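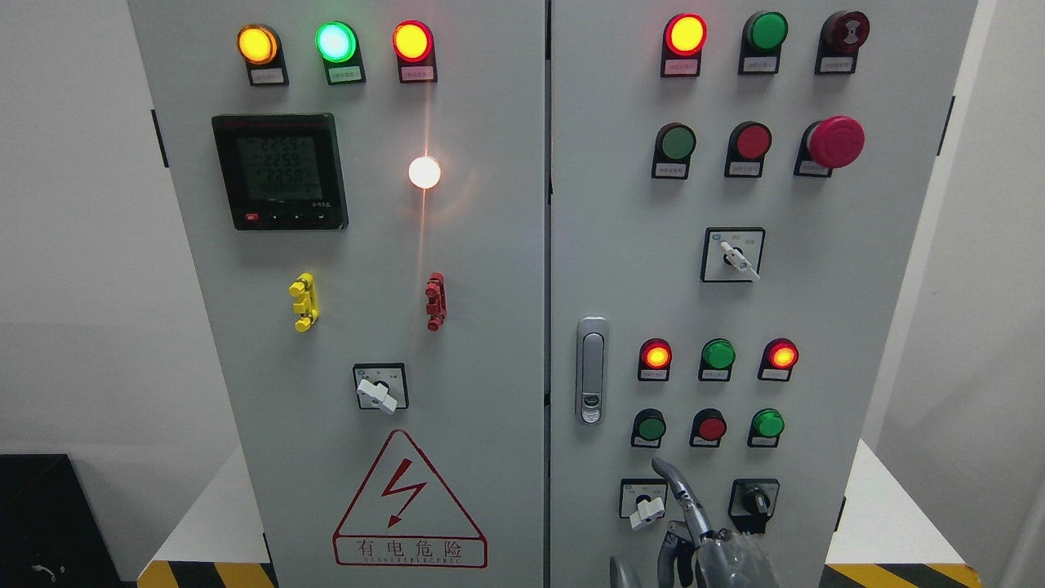
Monday, March 25, 2019. Finally got round to the label list for the Naylor cabinets! Marwa wants English stickers next to the Chinese ones, so I started on the left door: amber, green, red along the top, then the meter (love that meter).

Rotary switch gets a big sticker, 45 mm.
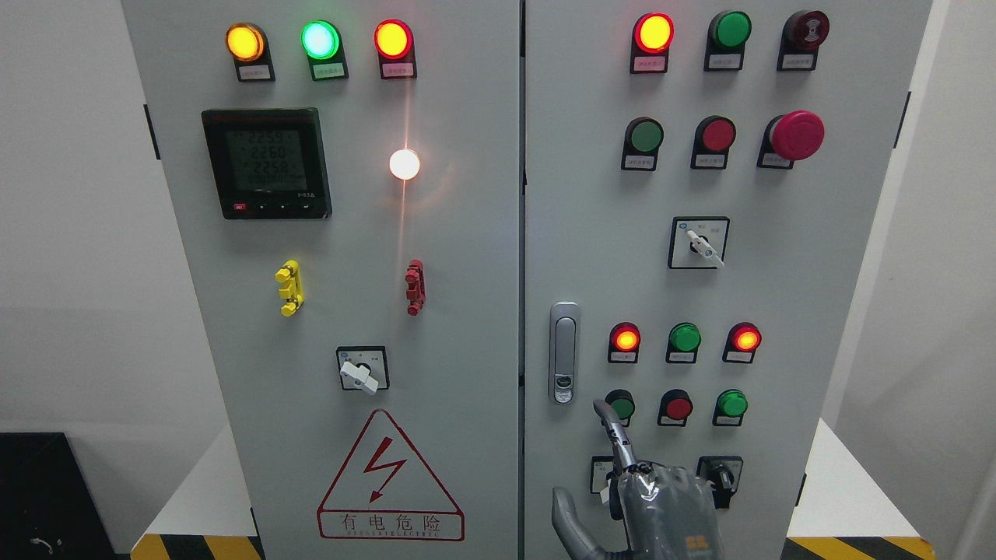
Right door

Concetta's draft skips the emergency stop, so I added it in pencil.

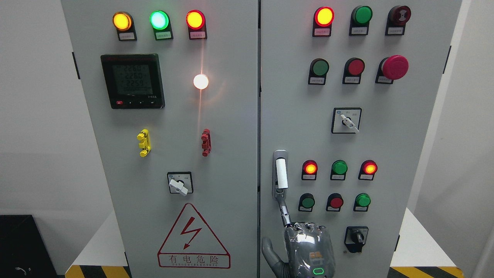 Both doors, hazard tape at the floor.

Sticker stock: 12 blanks left, Remo is ordering more.

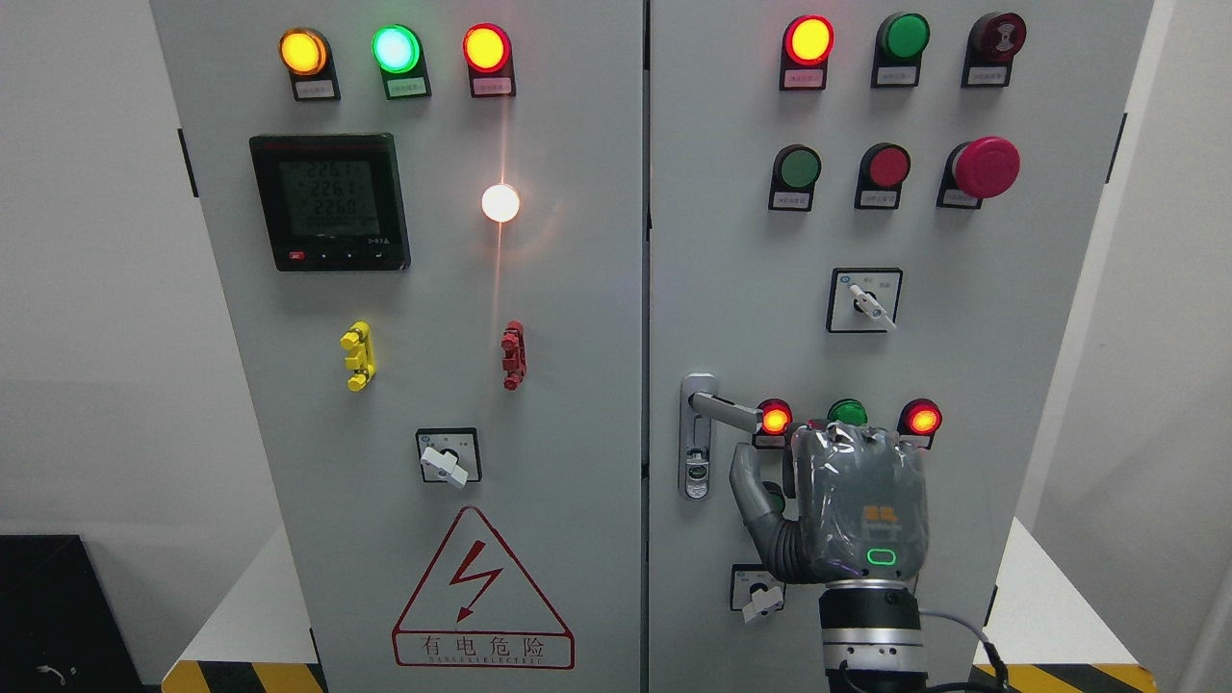
Top row, right door: red lit, green unlit.

Ask Arvo which font he used on Detum.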